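Laundry corner checklist, Harnavham units
Date of walk-through: 2024-08-25
Form: Thampi letting pack, laundry section, with my comments added

I fill this in because the lease file wants it. Half the lines were written by someone selling washing machines, so my comments are longer than the tick boxes allow for.

1. Machine stands level and does not rock
OK. Pushed on both front corners. The pack says to use the Clirniris leveling card, a piece of cardboard with a line on it. I used a spirit level.

2. Plug, cord and outlet
OK. No scorch marks, no extension cord. Last December's sheet also says OK in handwriting that looks like it was done in the parking lot, so I checked again from scratch.

3. Drum and door glass
OK on the glass, no cracks. There seems to be something dark gray still in the drum. The form has a box for "drum empty at inspection" and I'm leaving it blank. Whoever signs the next one should look through the door before ticking. 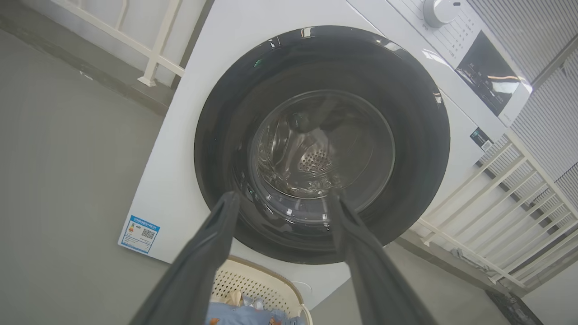
4. Program knob and display
Knob turns and clicks. The pack claims a quick cycle saves 264 washes' worth of water over the life of the machine. Whose life, which cycle? Not an inspection item. Struck out.

5. Energy label
Present, low on the front. A label is not a meter reading, and I have not treated it as one.

6. Door closes on a clear seal
FAIL. A bit of patterned cloth, blue, orange and white, was hanging out over the lower part of the gray ring. Push everything well inside and run a finger along the ring before shutting. I doubt that the Huvville advice to "give the door a firm shove" has ever helped a seal.

7. Notice beside the door
Printed in Chinese on the front panel, and it mentions the door opening. Tenants who can't read it need a translation on the wall. The pack says one was supplied. I'd like to see it.

8. Floor and walkway
Basket is on the floor right in front of the machine. Move it before anyone carries a full load through – low things get kicked or tripped over. 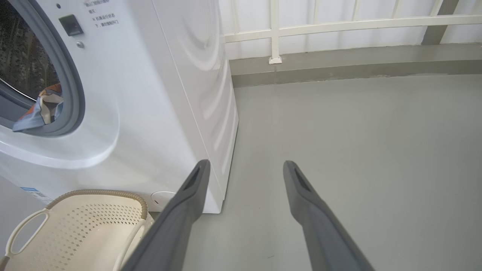 Item 6: cloth caught in the door. Item 8: basket on the floor.

9. Hoses and drain
Inlet hose tight by hand. Part 873 is listed as "replace if worn", with no word on what worn looks like. Left alone.

Result: not passed. Redo 3, 6 and 8.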